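8 de septiembre de 2019

Otra noche escribiendo tarde, con el té ya frío y la libreta de cuentas abierta al lado, porque si no lo dejo por escrito mañana no me acordaré de la mitad. Hoy ha tocado hablar de dinero en el laboratorio, y ya se sabe que cuando hablamos de dinero la mañana se estira como un chicle.

Llegué con la idea de cerrar el pedido de Tolgate y me encontré a Sivaprasad Iyengar ya instalado junto a la mesa blanca, tan contento, con la fresa, el plátano pelado y el bote de kétchup encima del plato rosa. Le tengo mucho cariño a ese hombre, pero es incapaz de mirar un presupuesto sin tener el brazo delante. Dice que los números se entienden mejor así, y puede que tenga razón, porque mirando los dedos negros de la pinza me acordé de que los repuestos no estaban en la lista.
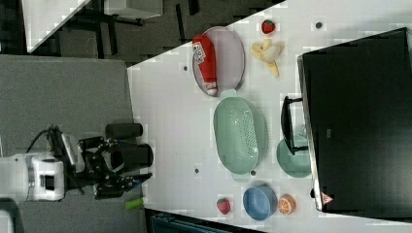

Lo que pedimos y lo que se queda fuera

La oferta de Tolgate incluye 12 juegos de almohadillas para los dedos, y la de Kurup solo cuatro, aunque los de Kurup nos cobran 349 euros por el soporte de muñeca y los otros ni siquiera han contestado a ese punto. He escrito a los dos. A Malel no le vuelvo a pedir nada, que en junio nos tuvieron semanas esperando un cable — ¡un cable! — y todavía me dura el disgusto.

Luego está lo de los juguetes, que parece una tontería y no lo es. Siva quiere más piezas con agujeros y asas, del estilo del colador verde menta, y también más cosas irregulares como el plátano, con esas tiras de piel abiertas que dan tanta guerra al planificar un agarre. Yo le dije que sí a todo (es muy difícil decirle que no) y después, ya sola con la calculadora, le quité la mitad.

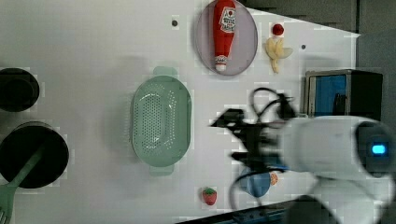

Me queda la duda de la garantía. Wivham ofrece 12 meses más si firmamos también el mantenimiento del brazo, y me tienta, de verdad que me tienta, pero tendría que salir de la partida de viajes y ya le había prometido a Siva el congreso. Se lo comenté al despedirnos y se quedó callado un buen rato, y luego dijo que prefería la garantía, que los congresos vuelven todos los años. Me dio hasta pena, tan serio con su mochila al hombro.

Mañana llamo a Wivham a primera hora y pregunto si se puede pagar en dos veces. Y tengo que comprar té, que me he bebido el último.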